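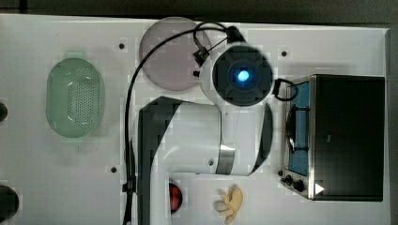 Concetta Pace replied to my last thread that an oven on the table costs you the best part of the worktop and should go on a shelf. I disagree, up to a point, so some notes on laying out a small white table with an oven on it.

1/ The oven goes at one end with its handle side towards the middle. You then lose the strip in front of it as well as its footprint, as the door needs room to drop. Measure with the door open. The catalogue width tells you very little.

My own figure: 838 mm of table left to right once the oven is in. With the door down it is 291 mm less.

2/ Order of things, far side to near side. The big lavender plate goes at the back, flat. The mint-green oval next to it. Then the cup, then the small blue-grey bowl with the fruit in it nearest you. Large and rarely moved at the back, small and often moved at the front. The ketchup can lie on its side if it must, but it wants to be clear of the door. 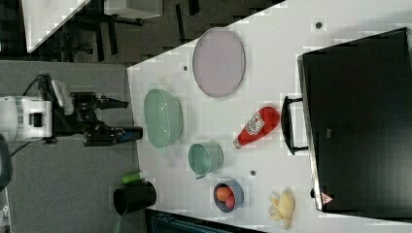

3/ Round things against the edge. A cup on its side rolls, and a black one on its side near the edge will be on the floor before lunch. Stand it up or put it in something. Adelmo Santoro suggests a shelf liner. Fine for cups, a nuisance under anything you need to slide.

4/ Holes in the top. If your table has small fixing holes in it, as mine does, decide early what sits over them. Crumbs get in and a cloth won't shift them. I cover what I can with the plate and clean the others with a cocktail stick. Stiven sells blanking plugs, but mine stood proud by a millimetre or so and every bowl rocked on them.

5/ Colanders. A pale green oval one with a handle at each end takes up more length than you expect. Turned so the handles run front to back, it fits beside the plate

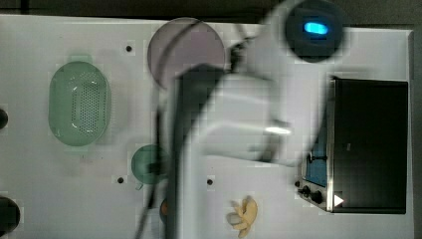
and you keep the width for the things you pick up most. Turned the other way, one handle ends up where the next bowl should go. I tried both for a fortnight in November and have not gone back.

6/ Colour. I was sceptical. Pale green and lavender on a white top are low contrast, and in poor light you will reach past a pale item. The dark green bowl is easier to find than the colander. If you are buying from scratch, get at least the small pieces in something darker. Svenja Aebischer asked whether the Monti range comes in navy. I don't know.

7/ Fruit. Orange and pink together in one small bowl is about the limit. Anything long or lobed stays out on the table beside it, near the front edge. Stacking it on top just means lifting it off again.
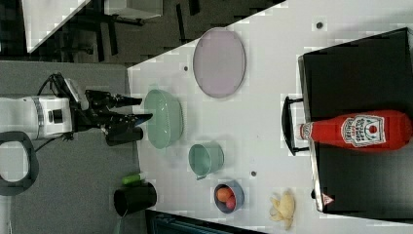

Truris Household Notes, No. 73, p. 6

8/ The page above has the longer version of the handle clearance argument, with the measurements in a table. Lucrezia Galli pointed out that it assumes a right-handed cook. It does. For a left-handed one, mirror the lot and put the oven at the other end.

9/ Still to check: whether the plate can stand upright behind the oven without getting warm. I will measure it with the oven at full heat and add the result to this thread.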